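Ranger le plan de travail comme un robot : ce que j'ai piqué à la recherche pour ma cuisine

Je vous préviens, ce billet va partir un peu dans tous les sens. D'habitude je vous parle de joints de frigo et de bocaux qui collent, et cette fois j'ai passé mes soirées d'août à lire des comptes rendus sur des pinces de robots. Mon travail de la journée, c'est de relire les rapports du projet Morow, où l'on apprend à un bras simulé à attraper des objets de cuisine. Et à force de relire, j'ai commencé à tout changer de place chez moi !

La question de départ est toute bête : est-ce qu'un robot rate moins souvent sa prise si on l'oblige à s'arrêter, pince ouverte, juste avant d'attraper ? Dans la méthode, ça s'appelle la pause d'approche. Le bras vient se placer, il regarde, il corrige, et ensuite seulement il descend. L'équipe a comparé avec un geste continu, sans arrêt, sur 746 essais en simulation. Avec le geste continu, il y a eu 213 prises ratées. Avec la pause, sur les mêmes positions de départ, 60. J'ai relu le tableau deux fois parce que je croyais à une faute de frappe (c'est mon métier, après tout).

Bon, et la cuisine dans tout ça ?

Le coup de la pause, d'abord. Quand je sors un plat du placard du haut, celui où tout est empilé, j'ouvre la main, je la place de chaque côté du plat, je m'arrête une seconde, et je soulève. Ça paraît idiot. Essayez avec une pile de ramequins et vous m'en direz des nouvelles. Pour les plats lourds, les deux mains, toujours, et la porte du placard ouverte en grand.

Ensuite, l'écart. Une pince à deux doigts ne passe que si elle a de la place des deux côtés de l'objet, et les essais où les objets se touchaient étaient de loin les plus pénibles à lire. J'ai donc retiré six bocaux de mon étagère à épices. Ils sont dans une boîte à couvercle, au cellier, avec les réserves de sel et la fécule que je n'ouvre jamais. Les autres ont maintenant deux doigts d'espace entre eux (des doigts à moi, hein). Je ne renverse plus le curcuma, et pour ceux qui ont déjà essayé de ravoir un torchon blanc après ça, c'est une vraie bonne nouvelle. D'ailleurs, pour le curcuma : savon de Marseille, eau froide, puis séchage en plein soleil. Il faut parfois recommencer.

Troisième chose, le fond. Dans une variante des essais, ils ont changé les murs et les surfaces de la pièce simulée, du carrelage clair, de la pierre sombre, des tableaux accrochés, pour voir si le robot s'y perdait. Ceux qui n'avaient appris que devant un seul décor s'en sortaient moins bien ailleurs. Le rapport n'en tire pas grand-chose pour l'instant, il y a une suite prévue sous le nom de Nultside. Moi, j'en ai tiré que mes couteaux à manche noir n'avaient rien à faire sur un plan de travail noir. Un torchon clair dessous, et hop.

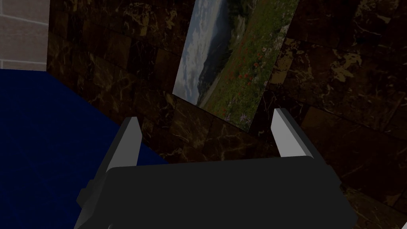 Pince ouverte, rien entre les doigts, devant le mur de marbre sombre et son paysage fleuri (rendu de simulation).

J'aime beaucoup ce décor, avec ses petites fleurs rouges dans l'herbe. On dirait le tableau d'une salle à manger de location de vacances.

Une réserve quand même, que les auteurs font aussi : tout ça se passe en simulation. Un bocal simulé n'a pas de miel sur le couvercle. Chez moi, si. Donc avant de remettre les bocaux en place, passez un coup d'éponge tiède avec une goutte de vinaigre sur le pas de vis, et séchez bien le dessous, sinon ça fait des ronds sur l'étagère.

Pour les tiroirs, je n'ai pas encore fini. J'ai testé des séparateurs en carton, découpés dans une boîte à chaussures, et le compartiment des fouets est trop court. Je le refais jeudi avec du carton plus épais. Si vous avez une astuce pour les louches, qui bloquent l'ouverture une fois sur deux, je prends !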